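Demonstration recording guidelines (garment handling)

From the Mavach reference pages on robot practice

Demonstration recording guidelines for garment handling are a set of working rules used when people show cloth tasks to a robot learning system with a hand-held gripper. The best known version is the Stinholm guideline, which covers folding, flattening, turning and sorting of clothes on a table. It is a voluntary document and has no legal force. It is usually applied together with the general safety standards for industrial and service robots, and it does not replace them.

Background

The first draft was written at Stinholm in December, after several laboratories had found that their recordings could not be used together. Each laboratory had its own way to place the garment and to begin the movement. The company Movico later added the part on equipment checks, and the present text is the fourth edition. A shorter version for training courses is known as the Alvarado sheet.

Preparation of the workplace

The table should be plain, stable and free of objects which do not belong to the task. The color of the surface should be clearly different from the color of the garment, so that the border of the cloth can be found easily. Dark knitwear is recorded on a light table, and white linen on a dark one. Strong light needs special care. A printed area on a shirt can become too bright and lose its details, while black fabric beside it shows almost no folds. The guideline advises to adjust the lamps for the fabric first and to accept some loss in the print.

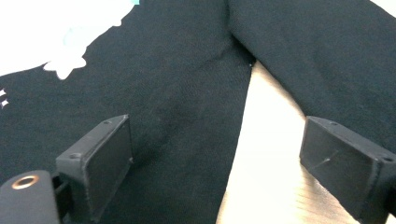 The garment is laid flat before the recording begins, but it should not be ironed or stretched. Small wrinkles are permitted and even wanted, as the system will meet them later in normal use. Sleeves and legs may lie at any angle. The operator does not correct the position by hand after the recording has started.

Movement of the gripper

Every recording begins with the fingers open. The operator approaches the edge of the cloth slowly, closes the fingers on it, and lifts only when the grip is secure. Pressing the fingers hard into the table is considered a fault. If the cloth slips, the operator may try again in the same recording, and the attempt is marked as a recovery. The free hand stays out of the working area during the whole task.

Checks of the equipment

Screws and finger pads are inspected after every 40 recordings. Scratches on a pad are noted in the log, but the pad is changed only if it catches the threads or no longer holds thin fabric. The camera is cleaned at the same time. A set for one type of garment should contain 200 recordings, made by at least 4 operators.

Criticism

Some users find the rule about the free hand too strict, because large items such as bed sheets are difficult to handle with one tool. Others have said that a plain table makes the recordings too different from a real home. The fourth edition allows a patterned surface in an additional set, which must be labeled separately.

See also: Cloth manipulation; Robot end effector; Learning from demonstration

Page last changed 12 May 2025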